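4.2 Two-arm handling of large woven containers 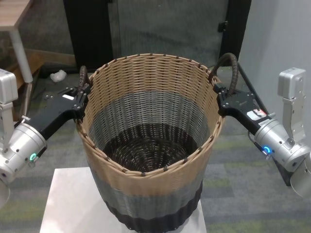
Figure 6. Two-arm grasp of the woven basket at the rim, basket on the white pedestal.

The rig was assembled in the Edcombe shared workshop from two secondhand arms and a controller written by the second author. Rigid boxes had been handled without difficulty in Section 4.1. A woven basket is a harder case: the wall bends under load, and the rim is not a true circle, so the distance between the two contact points changes as the grippers close.

Each arm grips the rim from its own side (Figure 6). The braided handles were excluded as grasp targets. In early tests they folded under the fingers, and the basket swung when lifted. The change of color between the tan upper band and the gray band below it gave the vision code a usable edge for estimating tilt.

Closing force was limited in software, and the two arms were run from a single clock. Before this change, one arm would reach its set point first and push the basket toward the other. We ran 368 lifts with the final settings, of which 355 ended with the basket set back down upright. In the remaining trials, the rim slipped from one gripper during the lift. Finger pads were replaced 4 times over the series. Worn pads were found by hand inspection only, and we have no measure of how wear affected slip.

Amber Stevens repeated the calibration in November with the Molton bracket in place of our own. The offset between the arms changed by 2 mm, and the grasp heights were adjusted to match.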